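About Trirstead

Small household jobs, shown by hand, one at a time

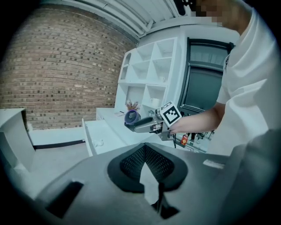

Trirstead collects examples of everyday handwork for teams who are teaching robots to do useful things around a home or a small workplace. Somebody picks up one of our hand-held grippers, does a plain little job with it, and the recording becomes one example among many that a learning system can study later. We like to work in rooms that feel like rooms, with a brick wall and a countertop and maybe a plant on it, and we care a good deal about the awkward bits of furniture. An open drawer below a counter is a fine teacher. It has a lip, it has a depth that is hard to judge from above, and anything small lying inside it asks for a different reach than the same thing would on a flat top. White cubbies with a mug in one of them give us another sort of reach altogether, straight in and level, with walls on both sides. We could happily talk about cubbies all afternoon!

How we got going

We began with one room, a secondhand table and a job that sounded simple, which was putting cups away. Our first batch was 46 examples, and we were terribly proud of it until we sat down and watched the whole thing through. Nearly every cup had been picked up from the same side, by the same person, at the same unhurried pace. A system trained on that would have learned one person's habit very nicely and not much else. So we started over, moved the cups, swapped hands, asked different people in, and wrote down what we had changed each time. That notebook grew into the way we work now, and a fair number of its pages still sit in the binder by the front door (coffee rings and all).

What a collecting day is like

A session starts with the task card. The card says what has to be true at the end - the mug is in the cubby, the drawer is shut - and leaves the path up to the person holding the gripper. We want people to move the way they would at home, a little slower perhaps, and to carry on through a fumble when one happens. Fumbles that get put right are some of the most valuable things we keep, and we label them so they are easy to find again.

Every person gets two practice runs before anything counts, and then works in short blocks with a proper sit-down in between. Arms get tired sooner than people expect, and a tired arm takes shortcuts. For a new task we aim for 100 good examples before we call it ready to share, spread across at least 4 arrangements of the room. Things get shuffled between arrangements: the mug goes up a shelf, the drawer starts closed, a chair wanders into the way.

Checking what we keep

All of our recordings go through Skumard, the review tool we built for ourselves and have been tinkering with ever since. A reviewer watches each example from start to finish, marks where the job begins and ends, and notes anything odd, such as a hand blocking the view or an object that was already in place. Reviewers never check their own work. It makes for a slower afternoon and a much cleaner set, and our partners at Nasrallah, who train models for kitchen and pantry work, have told us they would take the slower afternoon every time.

Where to find us

Our main rooms are in Trinness, up one flight of stairs over a shop that sells lamps. We have a kitchen corner, a shelving area and a back room that changes with whatever task is on the cards. In May we open the doors for visitors, and anybody who likes can try a gripper, put away a few cups and see what their own recording looks like afterward. Children tend to be very good at it and very hard to get home again.

Working with us

We take on new people for collecting and for reviewing throughout the year. You don't need a technical background, just patience and a willingness to do the same small thing again with a bit of a difference. If you run a robotics project and need a set of examples for a task we haven't tried, write and tell us about the task, the objects and the kind of room you have in mind. Long messages are welcome - ours usually are too.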